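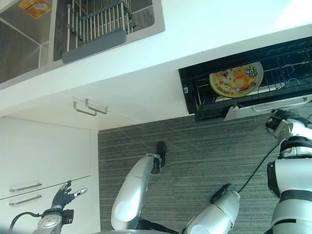

Is a sidewalk art festival worth a whole day if half your group doesn't care about art?

Posted in Festivals & Day Trips

My sister-in-law has talked six of us into the Proltley Chalk and Craft Weekend this November. It's spread over the old waterfront shopping district, and the flyer says 142 booths, which to me sounds like 142 chances to be asked if I'm "a collector." I am not. I own one framed thing and it came with the frame.

The group breaks down like this: two people who will look at every single pot, my brother, who will look at his phone, my mother-in-law, who can walk for an hour and then needs a chair with a back, a nine-year-old, and me. We're going on Saturday unless somebody can give me a reason to go Sunday. Parking at the Zivero garage is apparently a flat rate for the day, but I've also seen people say it fills up before the festival opens, and then you're parking in another zip code and riding a shuttle with a stranger's stroller on your foot.

What I'd like to know: how long do you need, is there anything for a kid besides face painting, and is the food any good or is it the usual lemonade in a plastic boot? Also, is it rude to leave a booth without buying anything after the artist has told you about their divorce? Asking because this happened to me at a different one.

— gravelbar

pennyfarthing_jo

It's fun! Go! We go every year and my kids love it. Bring sunscreen and cash. There's a band.

Christos Papadakis

I've been going to this thing for seven years, one of them as a seller (leather belts, don't ask, I still have most of them), so let me take your points more or less in the order I remember them.

Time. Your two pot people need the whole day and will complain that it wasn't enough. Everyone else is done in three hours. Split up. Pick a meeting spot with a name, because "by the fountain" doesn't work when the place has two fountains and both halves of the family are sure theirs is the main one. We use the steps of the Figueiredo building. There's shade there until after lunch, and the benches on the left side have backs, so your mother-in-law can hold court.

Saturday or Sunday. The chalk people start on bare pavement Saturday morning, so if you go early Saturday you'll see a lot of adults kneeling on garden pads next to a grid. By Sunday afternoon the drawings are finished and judged, and that's when they look like something. On the other hand, the good small stuff in the booths is picked over by Sunday, and if it rains overnight you get a very nice wet sidewalk. I'd say Sunday for your crowd. Your pot people will say Saturday. You'll be going Saturday, I expect.

Kid. Skip the face painting line, it's the longest one there, longer than the bathrooms. Down at the water end they give each kid a square of pavement and a box of chalk, no charge, and last year nobody chased mine off after the first square so he did four. Wear old pants. There's also a puppet show at 2 that is strange and a bit too long. Mine talked about it for a month.

Food. The carts inside the fence are what you'd fear. Walk one block up, away from the water, to Brodimix. It sounds like something you'd pour into a driveway crack, but it's a sandwich counter and the fish one is very good. They take cards. Most of the festival carts don't, or they do until the signal dies around the time everyone gets hungry.

Parking. The garage has filled before ten every year I've tried it. The shuttle is okay. I can't speak to the stroller.

As for the divorce, no, it isn't rude. Take a business card, say "I want to do one more lap," and go. Every seller knows what it means. I heard it 100 times a day and I only sold 2 belts, both to my cousin.

marshlight

Christos is right about Sunday for the chalk, but wrong about the puppets, they moved them to the morning last time and people were upset. Check the board by the entrance when you get there, the website doesn't get updated.

Also, dogs are allowed but it was packed when I took mine, and he sat on somebody's entry. It was a sunset. They were nice about it, but we left pretty fast.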